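Skirkska Garment Set, student release
README and data card

Summary

Skirkska is a small set of two-handed cloth handling demonstrations recorded by the Mandagi robotics club as a term project. It contains 227 episodes of single garments being folded, flattened or turned on beds and tables in private homes. No robot arm is used during recording. A club member holds one gripper in each hand and performs the task directly, and the recorded motion is later replayed on the club's two-arm bench, Plisine.

Release date: 17 July 2021
Status: frozen. Corrections go into the errata file only.

Contents

episodes/ — one folder per episode, with video, gripper width and pose streams
meta/tasks.csv — task name, garment type, surface type
meta/splits.csv — train and held-out lists
tools/ — loader, viewer and the replay script for Plisine
errata.txt

Folder names are the episode number padded to four digits. Numbers missing from the sequence were removed during review and have not been reused.

Recording setup

Each gripper is a parallel-linkage hand tool with two soft pads and a camera mounted behind the jaws. The two streams are stored separately as left and right. They share a clock, but the first frames may not line up. Use the sync column, not the frame index.

Garments are placed by the operator before recording begins. Shirts and other button-up items are laid on whatever bedding is already on the bed, so the background is often patterned. Color thresholding does not work on most of the home episodes.

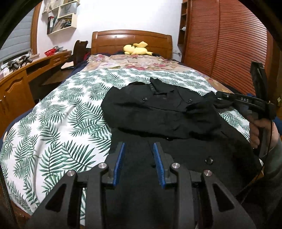 Fig. 1. Home episode, button-up garment on a palm-print sheet. One gripper open over the cloth, the second at the right near the bunched sleeve.

Dark garments are overrepresented. Folds in black fabric show mainly as soft shading, and our edge detector misses many of them. Teams working on fold detection should report results on dark and light garments separately. The garment color field in tasks.csv was filled in by hand and has only two values, dark and light.

Tasks

There are 5 task types: flatten, half fold, sleeve fold, full fold and turn over. Sleeve fold applies only to garments with sleeves. Full fold ends when the operator opens both grippers and moves them clear of the cloth. Episodes where a gripper lost hold of the fabric and picked it up again are kept and flagged with regrasp = 1.

Splits

The held-out list covers 11 garments that do not appear in training. Rooms are not held out. A model may therefore have seen the same bed or the same sheet before, and scores on this split should not be read as performance in a new home.

Known problems

Gripper width drifts in long episodes. Reset to zero at the first full close.
Pose tracking drops out when a camera faces plain bedding at close range. Gaps are marked NaN and are not filled.
Cables sometimes cross the view. They are not masked.
The replay script assumes the Plisine table height. Change it in config before running on other hardware.

Privacy and use

Episodes were recorded in members' homes with consent from the household. Audio was not recorded. Operators' hands and sleeves can appear in view. Episodes showing a face or a readable address were removed. The set is free for coursework and research. Do not attempt to identify homes or operators.

Planned work

A second release with towels and children's clothing is planned for December. It will use the Flondlow file layout, and a converter for the current folders will be added to tools/.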